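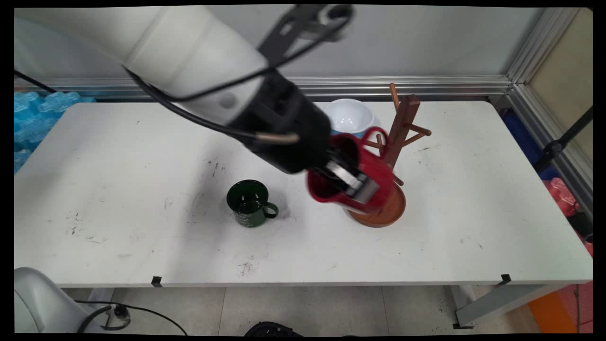 Según Sirkka Ojala, lo que más ha cambiado en el turno no es la cantidad de trabajo, es el oído: antes escuchaba a las compañeras y ahora escucha el brazo. Lo apunto tal como lo dijo, porque en la reunión de septiembre se habló solamente de tiempos.

Cuaderno de taller, cocina de Flimis, septiembre. Empiezo a las 7.

Tarea de hoy: colgar tazas en el soporte de madera. En la mesa, la taza roja, la verde oscura, el bol blanco y el soporte con sus cuatro clavijas. El resto de la vajilla queda en el carro hasta que esta parte sea estable.

Contexto para quien lea después. En la cafetería de Heinonen el personal cuelga las tazas a mano al final de cada servicio, 102 tazas en un día normal. Es un trabajo ligero pero repetido, con el brazo levantado, y lo hacen siempre las mismas dos personas. La propuesta de Eneo es que el brazo haga esta parte y que ellas pasen a la preparación de la mañana. Ellas todavía no han dicho que sí.

Notas de la sesión:

– El asa tiene que llegar a la clavija ya orientada. Si se corrige el giro encima del soporte, falta espacio y el camino se hace largo.
– He bajado la velocidad al 50 por ciento en el último tramo. Para la persona que trabaja al lado es más cómodo, se entiende adónde va el brazo.
– La mesa tiene marcas negras y rayas. Hay que limpiarla antes de calibrar otra vez la cámara.
– Pendiente: decidir quién puede parar el brazo. Yo propongo que cualquiera, sin pedir permiso al encargado.
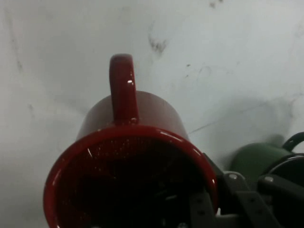

Lenni Kinnunen pregunta en el margen quién va a mirar las tazas por dentro, si ya no pasan por las manos de nadie. Tiene razón y no lo habíamos pensado. Al colgar, el personal mira también el interior, y la taza que no está bien vuelve al fregadero. Esto no está escrito en ninguna instrucción, lo hacen y ya está.

Veo dos opciones. La primera, revisar con la cámara de la muñeca antes de colgar; el interior de la roja sale muy oscuro, con puntitos claros que no sé interpretar, así que haría falta otra luz. La segunda, dejar la revisión a una persona, con su tiempo contado como trabajo y no como un favor. Prefiero la segunda por ahora – la primera la probamos cuando llegue la lámpara de Jameck.

También quiero corregir la hoja de tareas. Allí pone «supervisar el robot» como si fuera no hacer nada. Sirkka pide que se escriba qué se supervisa, cada cuánto y qué pasa cuando hay dos avisos juntos. Lo preparo mañana y lo paso a las dos antes de enviarlo a Eneo.

Para la próxima sesión: paño, cinta para marcar la posición del soporte, la taza verde en primer lugar.

Entradas recientes
Altura de la mesa y dolor de hombro
Botón de parada: dónde lo quiere el turno de tarde
Más de 1.000 ciclos con la pinza, desgaste de los dedos
Visita a la cafetería de Heinonen

Tiempo de lectura: 2 min
Flimis, cuaderno de taller · Contacto · Volver arriba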